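Toy library opens second room in Firkel

Monday, April 11, 2022

The Clonine toy library has opened a second room at its Firkel branch, with 400 items for under-sixes to borrow. Each set of blocks and balls goes out in a wicker basket and is checked on a white table when it comes back.
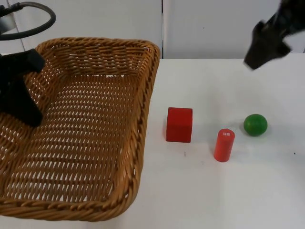
Loans can be made for up to 6 weeks and there is no joining fee. The library lent 3,657 items last year, up from 2,612 the year before - most of them building sets and simple shapes.
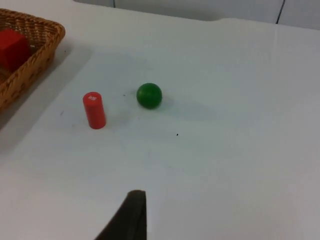

A red cylinder and a green ball on the table, with a red cube in the basket.

Tables and baskets are wiped down at the end of each session, and families are asked to brush out sets before returning them.

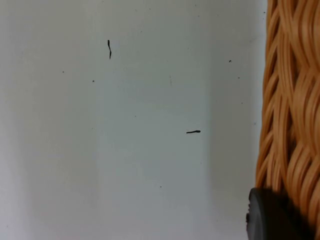

Lăcrămioara Bratu said she would like the baskets to be labelled, as her children had twice brought home a set with a piece missing. The room is open on weekday mornings.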